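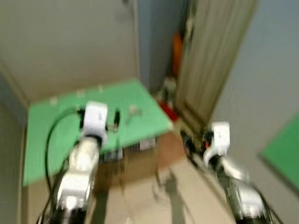
Clistano Junior Football Kit, Full Team Set

38 shares | 6 comments

Every team kit on the market claims to last, and most of them look tired by January. We sell the Clistano set because clubs keep asking for it, so read on before you ask for it too.

The set covers shirts, shorts and socks for a small-sided squad, with a goalkeeper's top in a second colour. Shirts come in 4 junior sizes. The maker says these run true. We think they run narrow across the shoulders, and if a child is between sizes we would order up without a second thought.

The cloth is a plain polyester knit. Clistano calls it "match weight", a phrase that means whatever the seller wants it to mean. It is thinner than the old Bakos shirts, which plenty of clubs still have in a bag somewhere, and it dries faster on the line. It also snags on Velcro. Keep it away from goalie gloves in the wash.

Numbers are heat-pressed. The label promises 50 washes before any lifting. Our own trial shirt went through some 50 at 40 degrees and the corner of the 7 had started to curl, so call it a fair claim if you never use a tumble dryer. Parents will use a tumble dryer.

Sewn numbers cost extra and take longer. If your club hands the same kit down from one age group to the next, pay for them. For a single season, don't bother.

Club badges: send us clean artwork. A phone snap of last year's shirt will come out looking like one. Sponsor names go on the front only, on one line.

What about the Evetti set at nearly half the price? We stocked it for a season. The socks were good. The shorts lost their elastic, and we were sent more of them back than we care to say.

Guarantee: 5 months on seams, nothing on printing. We asked for better and were told no.

Order code 2954. Delivery to Cultby and nearby villages is free on full sets. Spare shirts can be bought singly while the colour is still being made, and Clistano does drop colours without much warning, so get a couple of spares with the first order.

Printed items can't be returned unless we got the printing wrong.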